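Ticket: Gripper width drifts at contact on small round produce
Project: Clamcombe, hand-held demonstration set
Component: width estimation / replay
Status: Resolved, one item left open
Reported by: Nadège Sabatier
Assigned to: Vivek Kushwaha
Severity: blocks training

Summary

Policies trained on the water chestnut pick-and-place set close too early on replay. The jaws reach their commanded width before the object is between the pads, and the object is pushed forward on the cloth. The same training recipe on the Farooqui set (blocks and cups) does not show the fault. Of 27 trial runs on the arm, 3 ended with the object lifted.

Steps to reproduce

Check out the Clamcombe branch of the replay tool. Load any two-handed episode from the November batch. Plot left and right width against time. Look at the stretch from first approach to lift.

Expected: width stays flat while the jaws are open, falls smoothly, then holds at the object's diameter.
Seen: width falls by several millimetres while the jaws are still open, recovers, then falls again at the real grasp. The first dip is what the policy learns to copy.

Comment, Vivek Kushwaha

Could you confirm which width source was used? There are two in the Clamcombe branch. The older one reads the encoder. The newer one estimates width from the wrist view by tracking the inner edge of each pad, and it is the default unless the config says otherwise.

Comment, Nadège Sabatier

Newer one, default config. The encoders were left off for this batch to save weight. I have ruled out the following so far:

Clock offset between the two hands. Shifting either stream moves the dip with it, so the dip is in the width signal itself.
Lens calibration. I recalibrated both wrist cameras and the reprojection error is within our usual limit. Re-running the estimator with the new values changes the depth of the dip very slightly and leaves its position alone.
Frame drops. None in the episodes I checked.
Pad wear. Pads changed before the batch, all from one sheet.

The dip is present in both hands, though it is larger in whichever hand is approaching an object at the time. When a hand is waiting with its jaws open over bare cloth the width is steady.

Comment, Vivek Kushwaha

That points to the object. The edge tracker was tuned on the Farooqui set, where everything handled is matt and pale. It looks for the strongest vertical change in brightness inside a search band, one band per pad, and takes that as the pad's inner edge. A dark, shiny object coming into the band would give a stronger change than the pad does. The tracker would then lock on to the side of the object and report a narrower opening.

I would like a view from just before the jaws close, with the object between the pads and the pads fully open. Full fisheye, not rectified, as the tracker works on the raw picture.

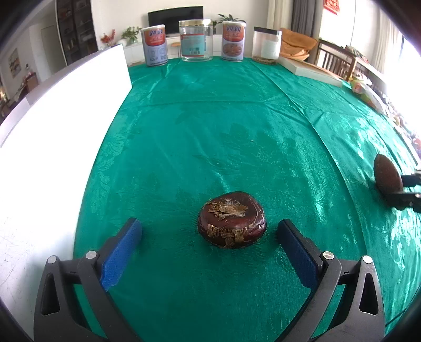

The search bands run inwards from the base of each pad and meet in the middle, so at this stage of the approach the object's outline falls inside both of them. I ran the tracker with debug output on. The left edge jumps from the pad to the skin of the object as soon as the object enters the band, and the right edge follows a few steps later. Both jump back once the pads cover the outline. The timing matches the dip in Nadège's plots.

The satin cloth adds a second, smaller error. Its creases catch the light and give short bright lines, and where one of these crosses a band the reported width jitters. This averages out over an episode and I do not think it affects training, but it makes the plots harder to read.

Comment, Nadège Sabatier

Understood. Two questions. Can we mask by colour, given that the pads are blue? The cloth is a teal green and I am not sure the two separate well under mixed light. Also, does the other hand matter? In the two-handed episodes the second gripper comes into view at the side, and its jaw is as black as ours.

Comment, Vivek Kushwaha

On colour: hue alone is not enough. With the window in view the exposure shifts during an episode and the cloth moves towards the pad colour in the darker stretches. Hue and saturation together do separate them. I fitted a simple two-class model on 700 hand-marked patches, pad against everything else, and tested it on patches from episodes it had not seen. The errors that remain are along the pad's own edge, where a pixel or two either way is harmless.

On the second hand: it stays outside the search bands in every episode I have opened. During a handover it could enter them. We have no handovers in this batch, so I have left the case alone and will note it as open.

Change made

The tracker now finds the pad region first, using the colour model, and only then looks for the inner edge within a narrow margin of that region. If the region is smaller than a set area the estimate is marked invalid and filled from the neighbouring steps. Edges outside the margin are ignored however strong they are.

The width limit on change between steps has also been lowered. It had been set high enough to let the jump through.

Results

Width was recomputed for the whole batch with no new recording. The early dip is gone from every episode plotted. Retrained with the same seed, same network and 2,000 steps per checkpoint as before. On the arm, with the same starting layouts and the same 27 trials, early closing did not occur. The failures left over are of a different kind: the object rolls on its flattened side when one pad touches first. That is a matter of approach angle and has been moved to its own ticket under Grirkberg.

The Farooqui set was rerun to check for side effects. Its width curves match the old ones to within the noise of the estimator.

Comment, Nadège Sabatier

Confirmed on my machine. Plots are clean for both hands. Please keep the old estimator available behind a flag until the Grorkar comparison is finished, as those figures were made with it and we need to be able to repeat them.

Comment, Vivek Kushwaha

Flag added, off by default. The config value is now written into the header of each processed episode, so mixed sets can be told apart at load time. The loader gives a warning if it finds both.

Open item: behaviour of the pad mask when the second gripper crosses a search band. Needs handover episodes to test.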